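Juggling ball

A juggling ball is a small ball made or chosen for throwing and catching in patterns. Balls are the most common juggling prop and usually the first one a beginner picks up, ahead of rings and clubs.

Types

The beanbag is the type most often sold to beginners. It has a cloth or soft vinyl cover sewn from several panels and is filled with millet, plastic beads or crushed walnut shell. It does not roll far when dropped. Stage balls are hollow, with a smooth plastic shell, and hold their shape in the air. Russian balls have a thin hard shell partly filled with salt or sand, so the weight settles at the bottom - this keeps them from rolling but makes them feel odd at first. Bounce balls are solid rubber or silicone and are thrown down at a hard floor.

Size and color

Most balls are between 60 and 80 mm across. People with small hands, and those who work with five or more balls, tend to choose the lower end of the range. Plain strong colors such as blue, red and yellow are common. A ball should stand out from whatever is behind it, and a blue one shows up well over a white floor. 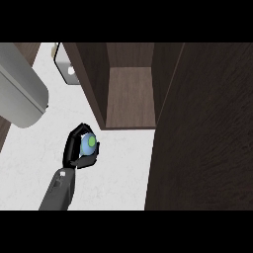

Care

Cloth beanbags filled with seed should not be soaked, as the filling can swell or rot. They are wiped with a damp cloth and left to dry. Plastic shells can be washed in warm water with mild soap. Seams on heavily used beanbags wear out first and can be restitched by hand.

See also

Contact juggling
Footbag
Siteswap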